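Soft Things and Hard Things
Why does cloth fold and metal does not?
Written by Orysia Kostiuk for the Radby Children's Science Page
Reading time: a short one, with an activity for home

Take a sock and drop it on the floor. Now take a spoon and drop it too (please not on your foot). The spoon looks the same as before. The sock has made itself into a new shape, and if you drop it again, it will make another one. This question was sent to us in May by Hajar, who is eight years old, and I liked it very much: why is the sock doing this?

Cloth is made from many small parts

When you look at a shirt from far away, it seems to be one piece. Come closer, until your nose is almost touching. Now you can see that it is made from threads. Every thread is made from fibers, which are very thin hairs of cotton, wool or another material. The fibers are twisted together, and this twisting makes them strong.

The threads can be put together in different ways. In a woven cloth, some threads go up and down and other threads cross them, over and under, over and under. In a twill, which is one kind of weaving, the crossings move one step to the side in every row, and they make little slanted lines. Your jeans are twill. In a knitted cloth there are no crossings like this. The thread makes loops, and each loop holds the next one. Your T-shirt is knitted, and this is why it stretches easily over your head.

Because the threads are thin, each of them can bend. They can also slide a very little against each other. I once counted the threads along the side of a small napkin at my kitchen table. I stopped at 500, and my tea was cold.

What is a fold?

Cloth has weight, so it is pulled down. If you hold it in one place, the rest hangs from that place and has to go somewhere. It goes into waves. We call the big ones folds and the small ones wrinkles. Try with a handkerchief: pinch the middle and lift. The wrinkles run away from your fingers, like rays from the sun in a drawing.

A crease is a fold that stays. When you sit on a shirt for a long time, the fibers get used to the bent shape. An iron makes them warm and flat again.

Metal keeps its shape

Metal is made from very tiny pieces called atoms. They sit close together in neat rows and hold each other tightly. A thick piece of steel does not bend when you press it with your thumb.

For some jobs this is exactly what we need. Think about a gear. A gear is a wheel with teeth, and its teeth must fit between the teeth of another gear. When one turns, it pushes the other. What would happen with a gear made from a sock? The teeth would bend away and the second gear would stay where it is.

Soft and hard also work well together. A soft mat under small metal parts can stop them from rolling so far, and the table does not get scratched.

Gray cloth is in the first, second and fourth pictures. In the third there are two small gears and a round metal plate.

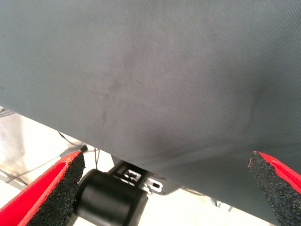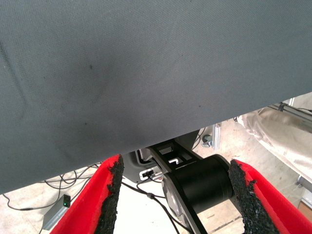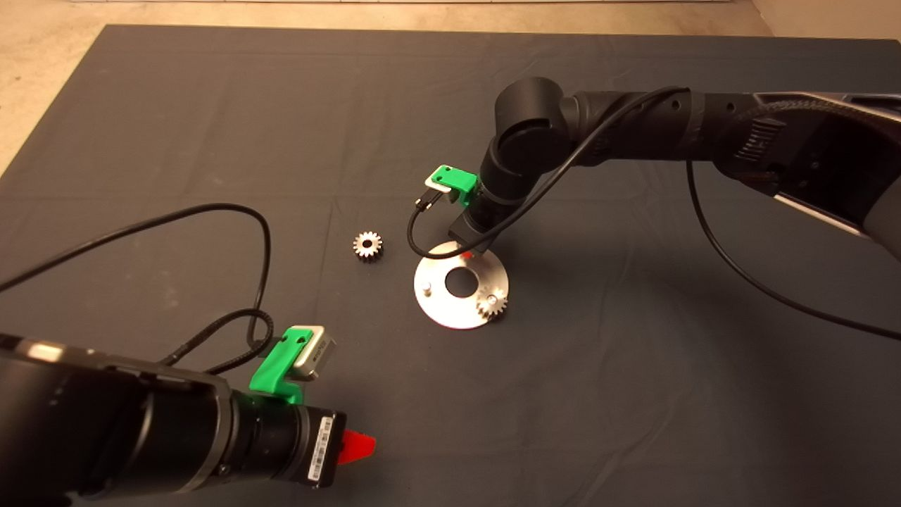
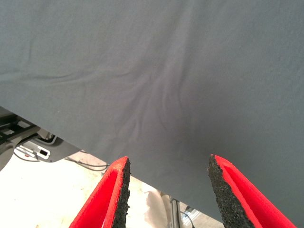

Try it at home

You need a handkerchief, a sheet of paper, a piece of kitchen foil and a metal spoon. Press each one gently with your hand, then let go. Which one stays bent? Which one goes back a little? The foil is a surprise for many children – it is metal, but it is so thin that it folds, and it remembers every fold.

Write your results in two lists, "bends" and "does not bend". If something does not want to go in one list, draw it between them and ask a grown-up what they think.

Words to remember
Fiber: a very thin hair that thread is made from
Twill: a woven cloth with slanted lines
Hem: the edge of a cloth, folded and sewn
Gear: a wheel with teeth

Thank you to Nilmini Wijesinghe, who checked the part about atoms. Next time: why does bread become hard and a cookie become soft?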